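Fleece blanket
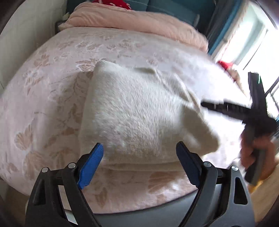 A fleece blanket is a bed or seat covering made from knitted synthetic fabric, most often polyester, whose surface has been brushed to raise a pile. It is used as a top layer on a bed, as a throw for a chair or sofa, and as a travel rug. It is commonly stored folded, and between uses it may be left on the bed over the bedspread, as with the cream-white blanket on a pink leaf-and-butterfly spread, folded to a roughly square shape. The pile of such a blanket reflects light unevenly, so that the nap can look streaky white on one part and beige on another although the cloth is a single colour.

Construction

The base of the fabric is a knit, which gives the blanket some stretch across its width. After knitting, the cloth is passed over wire-covered rollers that pull fibres out of the loops. The raised fibres are then sheared to an even height. Cloth brushed on one face only is called single-sided; cloth brushed on both is called double-sided and is the more usual choice for bedding.

Weight is stated in grams per square metre. A fabric of 200 grams per square metre is regarded as light and folds into a thin, flat stack. Heavier plush cloths have a longer pile and more air between the fibres, and the folded blanket is correspondingly thick.

Edges are finished in several ways. A turned hem stitched with a single line is common on the cheaper kinds. Whipstitching in a thick yarn is used where the edge is meant to be seen. Some fleece is sold with a plain cut edge, as the knit does not fray readily, though a cut edge tends to curl after washing. Satin binding is found chiefly on cot and single blankets.

Nap

The direction in which the pile lies is called the nap. Stroking the cloth with the nap leaves it smooth and usually paler; stroking against it stands the fibres up and darkens the surface. The marks left by a hand or by the edge of another object are a temporary disturbance of the nap and can be brushed out. Makers of patterned fleece take the nap into account when cutting, so that the panels of a joined blanket do not differ in shade.

Folding

Fleece does not hold a crease. A cotton sheet pressed along a fold will stay flat, whereas the pile of a fleece blanket acts as a spring between the layers and pushes them apart. Corners are therefore rounded when folded, and a flap turned over at a corner tends to bulge.

The quarter fold is the simplest method. The blanket is laid out flat, the two short edges are brought together, and the resulting rectangle is halved in the other direction. A further fold each way gives a compact square for a shelf. The side with the folds, sometimes called the closed side, is placed facing outwards, and the loose edges go to the back of the shelf.

In the thirds fold, the long sides are turned in over the middle, one upon the other, and the strip is then folded from the ends. This encloses both long hems. The Trerkau fold is a variant in which the last end is tucked into the pocket formed by the first -- a method suited to light cloths only, as plush material makes the pocket too tight.

Rolling is used for travel. A rolled blanket occupies more length than a folded one but shows fewer pressure marks in the pile.

Washing and care

Most polyester fleece may be machine washed on a gentle programme at 30 or 40 degrees, following the label. Fabric softener coats the fibres and is generally left out. The blanket is dried on a line or at low heat in a tumble dryer. Ironing is avoided: direct heat can flatten or glaze the pile, and the damage is permanent.

Pilling is the formation of small balls of fibre on the surface. It appears first where the cloth is rubbed, usually along the upper edge. Pills can be removed with a fabric shaver. Washing fleece apart from towels reduces the amount of lint picked up by the pile.

Fleece sheds small fibres in the wash, more so when new. Full loads, shorter programmes and filters fitted to the machine are used to reduce the quantity released with the waste water.

See also

Bedspread
Blanket stitch
Nap (textile)
Throw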